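Hospitality in the Life of the Congregation
Notes for the address to the Larosach Association of Churches
Speaker: Kiros Negussie, Prullness Community Church
Sep 30, 2018

Opening

Good morning. Thank the host congregation and the kitchen team. Bring greetings from the elders at Prullness.

I have been asked to speak on the welcome of new people, and in particular on what happens between a first visit and a settled place in the church. Our fellowship has studied this question for two years. I will report what we learned, including the parts that did not go well, and then suggest several matters for discussion at the tables.

The reading is Romans 15, verse 7: "Wherefore receive ye one another, as Christ also received us to the glory of God." Read it twice, slowly. Pause before going on.

Point out that Paul is writing to people who already share a faith and still find one another difficult. The disagreements in chapter 14 concern food and the keeping of days. They are household matters. The command to receive one another is given to people who will sit down at the same table and notice what is on the other person's plate.

The background at Prullness

At the time of our review the church roll stood at 434 names. The elders were grateful for that number, and we were also uneasy about it. When we went through the roll together, there were families whose names we could read aloud but whose faces we could not call to mind. Several had been attending for more than a year.

We had a greeting team at the door and a printed card in every pew. Visitors were thanked from the front. On paper the work of welcome was being done. What the elders heard in home visits was different. People told us they had been greeted warmly by the same two members every week and had not been spoken to by anyone else.

(If time is short, leave out the next paragraph.)

One couple had moved to the area from Sequeira, where they had belonged to a small church that met in a school hall. They told us that they missed stacking the chairs. It had given them something to do with their hands while they talked, and every person in the room had been needed for it. At Prullness the pews are fixed to the floor and the coffee is already poured. 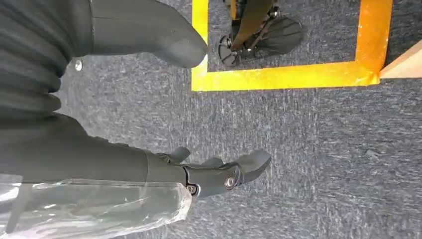

The second part of our review concerned service, and the question of when a new person should be asked to help. Our custom had been to wait until membership was complete, which could take most of a year. The intention was kind. We did not wish to burden anyone. The effect was that newcomers remained guests for a very long time, and a guest does not learn where the cups are kept. Paul's picture in 1 Corinthians 12 is of a body, and he gives particular attention to the parts that join and serve the others. Consider the mechanical hand, dark gray, with a screw set plainly into the side of its palm and the wrist made up of several small pieces. The forearm has much the greater size, but it is in those pieces that the arm narrows and meets the hand. A congregation has its large and visible ministries, and it has its joints as well. Ephesians 4:16 speaks of the body as "fitly joined together and compacted by that which every joint supplieth." I would ask you to think of the people in your own church who do that work, and whether they have been thanked this year.

What we changed

First, the elders agreed that any person who had attended for one month could be invited to help with a task that did not require membership. We drew up a list. It included setting out hymnals, serving at the fellowship meal, carrying meals to the sick in company with an experienced member, and preparing the hall for the youth. Teaching, the care of children and the handling of money were kept apart, and the usual safeguards apply to all three. Please stress this. There were questions about it at the last regional meeting, and the answer should be clear.

Second, we began a program of shared suppers in homes, which we named the Delorach Tables after the street where the first one was held. Each table seats between six and ten. Hosts are asked to keep the food simple. There is a short reading and a prayer, and no teaching is given. The evening ends at nine, and hosts have been asked to hold to that hour for the benefit of families with young children.

Third, we set aside a sum of $4,000 from the general fund to assist hosts who would otherwise be unable to take part. A grocery card is available from the church office on request. No form is required. Members who live on small pensions have since become some of our most faithful hosts, and the elders regard this as money well spent.

What did not go well

The first round of suppers was arranged by age. This was a mistake. Young families met young families, and widows met widows, and the groups that already existed became firmer. For the second round we drew names without regard to age. A number of people were uncomfortable with the change, and a few withdrew. Most of those have since returned.

We also asked too much of the hosts. Some 50 households signed up at the beginning, and we assigned each of them a supper every month. By the spring many were tired and did not like to say so. The schedule is now one supper each quarter. I would urge any church beginning such a program to start with that schedule.

Finally, there is the matter of those who cannot come out in the evening. We have not solved this. A noon table was tried in the fellowship hall and was well attended, but it drew almost entirely from people who knew one another already. I would be glad to hear from any congregation that has done better.

A word on prayer

It would be possible to hear all of this as a matter of arrangements. The elders have tried to guard against that. Before each round of suppers they meet to pray through the list of tables by name, host and guest alike. It takes the greater part of an evening. I can testify that it is hard to remain a stranger to someone for whom you have prayed aloud.

Invite those present to take a minute of silence and bring before God one person in their congregation whom they do not know well. Keep the full minute.

For discussion at the tables

How long does a new person wait in your church before being asked to help with something?

Which tasks in your congregation are always done by the same people, and have they been asked whether they would like company?

Is there a cost to offering hospitality in your community, and who is being kept from it by that cost?

Allow twenty minutes. Ask each table to choose one person to report, and ask that reports be kept brief.

Closing

Return to Romans 15:7. Read it once more.

Announce that copies of the supper guidelines and the list of tasks are on the table by the side door. Churches are free to copy and alter them. Lunch follows directly, and those who can stay afterward are asked to help clear the hall.

Close with the benediction from Romans 15:13 – all standing.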